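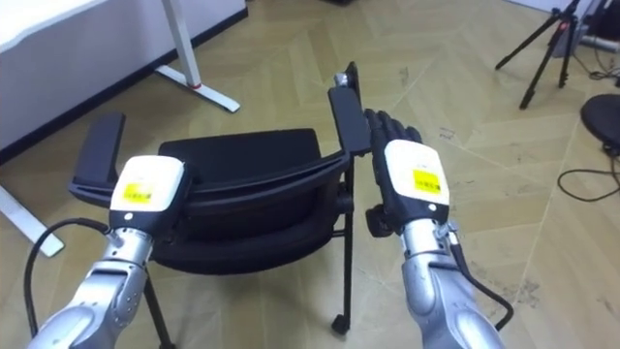
November, chair push, second block. Goal is to find out whether the Flodlow policy does better when the hand poses are conditioned on armrest position or on the chair back only. Stadden (the baseline) gets the chair back estimate and nothing else. Same start pose for both: arms forward, chair with its back to the robot, left hand reaching over the left armrest, right hand just outside the right one with fingers spread. The two armrests don't present the same shape from behind. The left is a flat pad angled outward, the right reads as a tall narrow upright, and the Stadden fit treats them as mirror images. I suspect most of the right-side misses come from that.

Protocol as run:

- 300 episodes total in the training set, unchanged from the first block
- 9 start offsets per policy, chair shifted and yawed on the floor grid
- 3 repeats per offset
- episode ends at the desk line or at timeout
- success = both hands in contact at the end and chair inside the target box

Contact is called from finger joint current, not from the camera. Threshold left where it was in the Bamska config. I tried lowering it and the right hand started reporting contact during free motion, so put it back.

**Results, before cleanup**

Flodlow finished more offsets than Stadden. The difference is almost entirely in the yawed starts. With the chair square to the robot, I can't separate the two policies and wouldn't try with this many repeats.

Failure types, in the order I'd rank them:

1. Right hand closes early, outside the armrest. Chair then rotates about the left hand instead of translating. Mostly Stadden.
2. Casters. If they start trailing the wrong way the first part of the push goes sideways while they swing around. Both policies. Flodlow recovers more often, but slowly, and 2 of those runs hit the timeout while still moving correctly.
3. Left wrist estimate drifts once the forearm covers the chair leg. Seen in the logs for both. It didn't end an episode by itself.

Item 2 means the timeout is doing part of the scoring. Need to rerun those offsets with a longer limit and report both numbers. Do not just swap the limit in the existing table.

**Caster state**

We don't record it. Skinner has a field for object sub-state that we have been leaving blank. Proposal: set the casters by hand before every run (all trailing toward the robot, or all away) and write that in the field. It adds time per reset but it would take out the largest source of spread I can see. Randomizing them is the alternative, and then we need many more repeats per offset.

**Floor**

Herringbone pattern still upsets the visual odometry at low head pitch. Worked around by masking the lower part of the head view for odometry only. The policy input is not masked. Check that the mask is off in the replay script, it was on by default this morning and the replays looked wrong until I found it.

**Open**

- Armrest ablation: feed Stadden the measured right armrest pose and nothing else new. If the early closing goes away, the claim in the draft has to be narrowed to armrest shape.
- Try the mirrored setup, robot facing the front of the chair. No data for this yet.
- Hand current logs are sampled slower than the arm logs. Interpolating for now. Onset times from this block shouldn't be quoted.
- Copy the raw runs off the Bamska machine before the next block overwrites the scratch folder.

Stopped at 5:40. Arms parked, Flodlow checkpoint tagged, Stadden checkpoint same as first block.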